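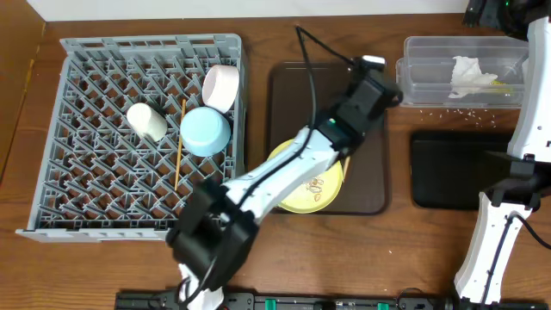
Have you tried standing everything mouth down between the pegs and leaving a gap at the corners, was the first thing Grovden Support came back with, and fair enough, it's what the leaflet says too. I have tried it. I'll put the whole lot down in one place so I'm not repeating myself every time the ticket gets passed along.

Ticket 99
Opened 11/06/2026
Product: Stunero dish rack, large, grey
Bought from: Afolabi, the Trikamthorpe shop
Problem: small things fall over, chopsticks won't stay put, puddle on table
Status: open

What I've got
The big square one with the raised rim all the way round and the criss-cross floor with pegs. It lives at the left end of our wooden table, not next to the sink (tiny sink, no draining board, long story). Dinner plates are lovely in it, I want to say that first! They slot in and stay in. It's the cups and little bowls that drive me up the wall. The pink and white cup goes over, the light blue bowl goes over, and the plain white cup is the worst of the lot. I put them in upright or upside down and by the time I'm back with the next handful they're on their sides.

Entry 1
Did what the reply said. Mouths down, gaps at the corners. The blue bowl sat across the tops of the pegs like a hat and slid off when I put a plate in. White cup fine until I knocked the table with my hip.

Entry 2
Support asked whether the rack was level. Put a marble in an empty baking tin and the table does slope a bit towards the window. Folded card under one foot of the table, marble stays where it is now. Cups still go over, though the puddle has moved to a new place, so I suppose that's news.

Entry 3
Asked about weight. The reply said light cups can ride up on the pegs and to try something heavier for comparison. Used my 600 ml measuring jug, which is glass and weighs a ton. Stayed up perfectly. Same with a big mug. So it's a size thing, I think — anything narrow sits on one peg when it wants to be sitting between a few of them.

Entry 4
Chopsticks. I know they're skinny, but we eat with them most nights and they've got to go somewhere. Lay them flat and the tips find a gap and poke through underneath. Lean them and they end up at a daft angle between whatever cup and bowl happen to be there. I usually end up with one in the rack and its partner still on a dirty plate, and then I'm hunting for it. Is there a cutlery pot that clips on the rim? The leaflet shows one but there wasn't one in my box, and the Trikamthorpe shop didn't know what I was on about.

Entry 5
Reply from support: the clip-on pot belongs to the older Stunero and doesn't fit the rim on this one. Oh well. They suggested a tall jar. I stood a jam jar in the corner and it does work, but it takes up the spot where a bowl would go and water collects in the bottom, so I've got to tip it out. Jar with holes in the lid, upside down? Haven't tried it yet.

Entry 6
They also asked, quite politely, whether food was going in with the dishes, as bits under the lattice can stop it draining. No! Everything gets scraped first. I keep the dark brown tray in the middle of the table for exactly that, dirty plate goes on it (last night it was the yellow one, little pale crumby bits on one side), scraps go in the bin, then wash, then rack. Lifted the rack to check all the same and found one grain of rice. One.

Entry 7
Best result so far. Turned the rack a quarter turn so the plates go in from my side and the cups go along the back by the wall. Put the cups in last and wedged them against the plates. The pink one and the blue bowl stayed up all evening. The white one fell over but only half way, so it still drained.

Still want to know
Whether there's a finer lattice insert for this size, and whether it can be bought on its own.
Whether the feet come off for cleaning, mine seem stuck solid.
What to use under it on bare wood. I've got an old tea towel there for now and it's sopping by bedtime.

Leaving this open till I've heard back about the insert. The marble's still in the tin if anyone wants the table checked again.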